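Worktops and Water: Getting the Sink Run Right

The metre or two of worktop on either side of a kitchen sink does more work than any other surface in the house, and is usually the least considered. Hobs get extraction calculations. Ovens get clearances. The sink run gets whatever is left over, and then collects a coffee maker, two bottles of soap and a plant.

This feature deals with that stretch in a tiled kitchen: the tile surface itself, the double-basin sink, the sill behind it and the small appliances that end up alongside. Most of what follows applies to older kitchens where the layout is fixed and the owner wants it to perform better without a refit.

Tiled worktops

Glazed tile is hard, tolerates heat well and can be repaired one piece at a time. Its weakness is the joint. A glazed face absorbs next to nothing, while a cement-based grout left unsealed will take up water, oil and coffee within minutes. Pale grout shows the result first at the front edge of the sink and next at the point where the carafe is filled and carried back.

For a worktop in daily use, epoxy grout is the better material. It costs more and is unpleasant to apply, but it needs no sealing. Where cement grout is already in place and sound, a penetrating sealer every 9 months is adequate. The test is simple: put a few drops of water on the joint and leave them. If the grout darkens, reseal.

Joint width matters too. Anything over 2 mm on a horizontal surface holds crumbs and grounds, and wiping across it pushes debris in as often as it lifts it out. Wider joints should be brushed dry before they are washed.

Gloss tile has one further property worth noting. Opposite or beside a window it reflects strongly, and smears that would be invisible on a matt surface are obvious by 10 in the morning. A neutral cleaner and a dry cloth will deal with most of them. Acidic limescale removers are acceptable on the glaze itself but attack cement grout, and should be kept to the tap and the basin.

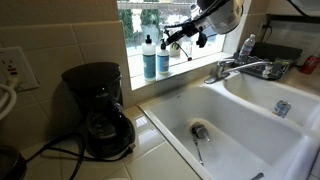 Words: the Drornberg kitchens and fittings correspondent

The coffee corner

A drip coffee maker is an awkward thing to place. It wants to be near water, it has to be near a socket, and it gives off steam when running. Pushed back against the splashback it leaves the front of the worktop clear, which is the usual arrangement and a reasonable one, provided there is no wall cupboard directly above. Where there is, the machine should be drawn forward for brewing so that the steam clears the cupboard base.

The lead deserves more attention than it gets. Many machines are supplied with a longer lead than the position requires, and the surplus ends up in loops across the tiles. Loose cable on a worktop collects splashes, catches on pans and prevents the surface being wiped in one pass. The slack should be gathered in a flat figure of eight behind the machine and held with a reusable strap. It should not be wound tightly round the body, where the base and warming plate run hot.

Sockets set into a tiled splashback should sit flush, with no gap between plate and tile. Check this by hand with the circuit off. A plate that rocks normally indicates that the tile was cut too large behind it, and the remedy is a bead of clear silicone along the top and sides, leaving the lower edge open to drain. Distance from the basin is governed by local wiring rules and is a matter for an electrician.

Descaling is the remaining task. In hard water areas a filter machine in daily use should be descaled monthly. Citric acid at the dilution given by the manufacturer works as well as most branded sachets. Run two tanks of clean water through afterwards.

The double basin

The case for two basins is separation. One holds hot water and detergent, the other takes rinsing, draining and anything that arrives while the first is occupied. In households with a dishwasher the argument is weaker, though a second basin still earns its space when vegetables are being washed and pans are soaking.

White basins of every kind mark in the same two ways. Grey lines are generally metal transfer from pans and come off with a mild cream cleaner. Brown staining is tea or coffee, and responds to oxygen bleach dissolved in warm water and left for 27 minutes, the interval that Grondik prints in the care leaflet for its own white sinks. Longer soaking brings no further improvement. Wire wool should not be used on any of them.

The joint between sink and tile is the most common point of failure on the whole run. Silicone here should be treated as a consumable. Once it has lifted or blackened, cut it out completely, dry the gap overnight and replace it. New silicone laid over old will not bond.

The sill

A sill behind the sink is a convenient shelf at the right height, and it keeps bottles off the tiles, where their bases leave rings. Two pump dispensers, one for hands and one for dishes, are as much as most sills will take before the window becomes difficult to clean. If the bottles match, put the taller one consistently on the same side. People reach for soap without looking.

Painted timber sills suffer from standing water under bottles. Ndung'u, the joinery workshop that supplies replacement sills for much of the Dallusberg estate, finishes the upper face with an extra coat of exterior-grade gloss for this reason. The same can be done in place over a dry weekend in March or later, once the window can be left open. Rub down, wipe with white spirit, allow to dry and apply two thin coats.

Plants do well in this position if the light is good, but pots should be small, and should stand in a saucer wide enough to catch the overflow. Move them before opening an inward-swinging casement.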